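Week 7 handout - chores, part 2
Posted 20/05/2018. Replaces the version that went up with the wrong reading list.

Carrying on from where we stopped. Question on the table was: can a machine do a household chore yet, start to finish, in a home it has not seen before. Short answer no. Long answer depends what you call a chore, and most of the argument in the press is people using the word three different ways.

Terms for today
Motion - one movement. Close fingers, lift, turn the wrist.
Task - several motions with a goal you can check. Faucet handle from off to on.
Chore - a string of tasks, plus deciding when to start, what to skip and when it's good enough. "Clean the bathroom."

Demos show motions and tasks. Headlines say chores. Keep the three apart in your write-ups, I will mark down for mixing them.

Why bathrooms
Kitchens get all the attention. Bathroom is harder in some ways, easier in others. Easier: fewer loose objects, big fixtures that don't move. Harder: shiny surfaces, white on white, curved rims, water. Depth cameras hate glossy enamel and chrome. You get holes in the depth map just where you want to put the fingers.

Also faucets. Think how many kinds you've used. Single lever, two knobs, push-down, the sort with no handle at all. A person works out a strange faucet in a couple seconds, mostly by poking at it. Poking is a real strategy! Most systems we've read about don't poke, they plan once and commit. See the Cardoso notes from week 5, the bit on "exploratory contact" (I know it's dry. read it anyway).

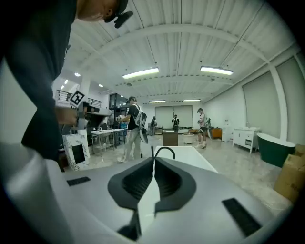
Two-finger grippers, then. Good at: handles, edges, anything with two opposite sides you can squeeze. Bad at: flat cloths on a flat surface, wet soap, anything that needs a twist while holding. Wiping is the intresting case. You don't grasp the counter, you press on it, and you have to keep the pressure even while the surface curves away. Position control alone does badly here. If your model of the sink is off by a few millimeters you are either wiping air or pushing hard on porcelain. Force control fixes some of that and brings its own trouble - it gets confused when the cloth bunches up.

Going around a spout: short reach, awkward angle, a wrist that has to fold under. People do it without looking. Arm planners tend to back all the way out and come in again from the other side. Slow but safe. Safe matters more when there are people in the room.

Where the examples come from
By demonstration. Somebody does the job, the positions of hand and tool get recorded, the machine learns from that. Several ways to do it:
- move the arm itself by the hand (slow, tiring, accurate)
- drive it from a distance (operator can't feel contact, so they go gently)
- carry a hand-held gripper and do the job yourself (quick, natural, but the arm may not be able to reach the way you reached)

Third one has a catch people forget. Your body goes with you. You lean, you shift your feet, you put your other hand on the rim of the tub. None of that is in the gripper path. An arm bolted to a cart can't lean.

Numbers from the Pretby exercise
Same task, wipe down one sink, 145 tries in total. Best to work these through before section.
- 73 finished with the whole surface covered
- 19 stopped by the operator
- 13 stopped by the force limit
- the rest ran to the end but missed a patch

So 40 missed a patch. Is that failure? By the task definition yes. By what most of us would put up with at home on a busy morning, maybe not. Write down your own cutoff BEFORE you compute the success rate. Half the success rate you see in a paper is where they put the cutoff.

Note it was one sink, one kind of cloth. Says nothing about your sink.

Shop floor, quickly
Same story with the sign flipped. The Hurna line does one thing all day and does it well, becuase everything around the arm was arranged for the arm. Parts arrive in trays, trays sit on pins. Take the pins away and see how long it lasts. Homes have no pins. You could argue we should build homes with more pins - Jarell makes that case in the second reading, I think it's half right. Standard faucet height would help a lot. Good luck getting anyone to agree on one.

For section
1. Pick one bathroom chore. Break it into tasks, then one of the tasks into motions. One page max.
2. Mark each motion: needs vision, needs touch, needs both.
3. Find the step you do without thinking. Usually between tasks, e.g. rinsing the cloth, moving the toothbrush cup out of the way.
4. Bring your cutoff and rate for the Pretby numbers.

Reading: Jarell ch. 4, Hurna case pages 1 to 6. Skip the appendix, the units are wrong in it. Projects due in July, format sheet to follow.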